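Seasonal Skin Care Update: Managing Dry, Cracked Hands

January 28, 2023

124 shares | 5 comments

The Andness Skin Health Service receives more inquiries about dry and cracked hands during the winter than about any other skin complaint. The following guidance has been prepared for patients of the Andness and Manduvgate clinics and replaces the leaflet issued last May. 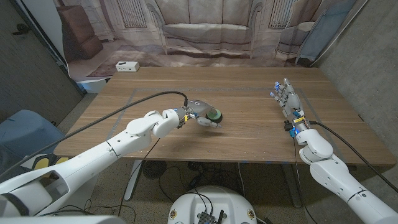
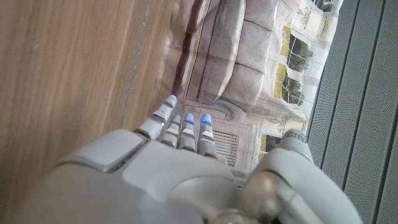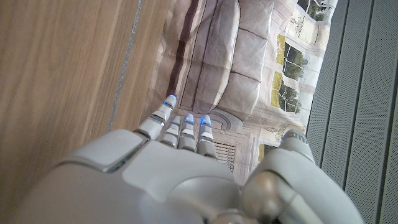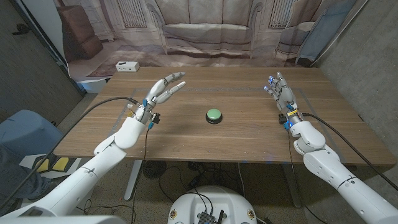 Cold outdoor air and heated indoor air both draw moisture from the skin. Frequent washing removes the natural oils that would otherwise protect it. The result is tightness, scaling and, in many patients, painful splits at the fingertips and over the knuckles. Most cases can be managed at home with a consistent routine.

Patients are advised to wash with lukewarm water and a mild, unscented cleanser. Hands should be patted dry, with attention to the skin between the fingers, and a thick cream or ointment applied while the skin is still slightly damp. Lotions in pump bottles generally contain more water and may need to be reapplied more often. Plain petroleum jelly remains a suitable and inexpensive choice.

Overnight treatment is often helpful for fingertip splits. Apply a generous layer of ointment at bedtime and cover the hands with clean cotton gloves. Rings should be removed first, as soap and moisture trapped beneath them can irritate the skin. Deeper splits may be covered with an adhesive bandage during the day.

Household cleaning products, solvents and some raw foods can make existing irritation worse. Waterproof gloves should be worn for dishwashing and cleaning, preferably over a thin cotton liner. Gloves that have become wet inside should be taken off and dried before they are used again. Patients with a known latex allergy should select vinyl or nitrile gloves.

An appointment is recommended if there has been no improvement after 2 weeks of regular treatment, or if the condition interferes with work or sleep. Spreading redness, swelling, pus or fever may indicate infection and should be assessed promptly. Steroid creams prescribed for another person, or for another part of the body, should not be used on the hands without advice.

The hand care clinic is held at the Heydari Building, Level 4. Appointments may be requested at the front desk or through the Kodero patient portal. Please bring any creams, soaps and gloves in current use, including those supplied by an employer.

Share this item | 5 comments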